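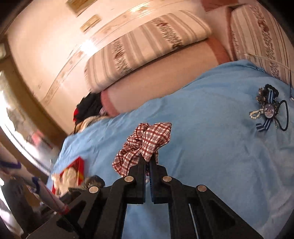 Picking Up Hair Ties With Two Hand-Held Grippers: Final Report

Robotics Elective, Summer Project
Submitted 4 September 2022

1. What we set out to do

Our proposal promised a comparison of two hand-held grippers "on a range of soft household objects." The range shrank during August. Soft household objects includes towels, socks, bread and most of a laundry pile, and our first week went to arguing about bread. We ended up with hair accessories, which are small, cheap, easy to borrow and much harder to pick up than they look.

The two grippers were the Rerby and the Cosa. Both are squeezed by hand, both have two jaws on a pivoting linkage, and both carry a camera that looks forward over the jaws. The plan was to record a person doing the picking and use the recordings to train a small policy for the lab's Tamura arm. The arm did move in the end, and section 5 covers that in as much detail as it deserves.

2. Setup

We worked on a light blue sheet spread out in front of a sofa back. The lab tables were booked, and a flat white table would have made everything easier, so we have decided to call this realism. A sheet has creases. A ribbon lying in a crease is a different problem from a ribbon lying on a table, and the gripper tends to offer you a pinch of sheet along with whatever you wanted.

Objects were sorted into 4 groups:

Scrunchies (gathered fabric, lots of ruffle)
Plain elastics
Ribbons and anything with a ribbon attached
Beaded or metallic things

A try counted as good if the object came up off the sheet, stayed up while the operator said "okay" at normal speed, and brought no other object along. Bringing sheet along was a fail. We went back and forth on this rule, and the early recordings were re-scored after we settled it, which took an evening none of us will get back.

Each object got dropped onto the sheet again between tries. We did not arrange them neatly. The elastics and ribbons drift into one heap if you let them, and we let them.

3. Results by object

We logged 769 tries in total, 460 of them with the Rerby. The numbers are lopsided for a simple reason: the Cosa's spring is stiff, and after half an hour the operator's hand wants to go home. We should have alternated grippers from the start. We did alternate later.

Scrunchies were the easy group for both. There is nearly always a fold sticking up somewhere, and if you close on the fold the rest follows. The plaid one became our standard test object. Its checks are easy to find on video against the blue, and a narrow bit of fabric at the very tip of the jaws was enough to hold the whole thing up, with the ruffles hanging off to one side. We had expected to need a deep grip. Most of our scrunchie failures came from going too deep and catching the sheet.

Plain elastics were bad. A thin black loop lies flat and the jaws close over it like it isn't there. The trick is to come in low with one jaw inside the loop. The Rerby's tips managed this more often than the Cosa's, which are thicker at the end.

Ribbons depended on the crease they were lying in. Beads rolled, slipped, or came up with an elastic hooked on, which our own rule made a fail. One of us still thinks that rule is unfair to beads.

4. The cameras

The Rerby shipped with a wide camera that sees the jaws, the object and a generous amount of the room. The wide view was useful for finding the next object without moving the hand. It also meant that any bright area off to the side blew out white while the jaws stayed dark. Black jaws closing on a black elastic are close to invisible on video, and we spent a lot of labeling time guessing.

The Cosa's camera is narrower and sharper. You can see the weave of a ribbon, and you cannot see where the next ribbon is.

If we did it over, we would put colored tape on the jaw tips before the first recording.

5. The arm

The Plutier controller dropped its connection to the Tamura 3 times on demo day. Between drops, the trained policy approached the scrunchie, closed above it, and lifted almost 4 inches of air with great care. On a later run it did pick up the scrunchie. It then declined to let go.

We think the height error comes from how we measured the offset between camera and jaw tips, with a ruler, once. We have not tested this.

6. What we would keep

The Rerby, for anything thin. The scoring rule, after a rewrite for beads. The sheet, reluctantly.

The recordings and the scoring spreadsheet are in the course folder. Column F is the re-scored result; please ignore column E.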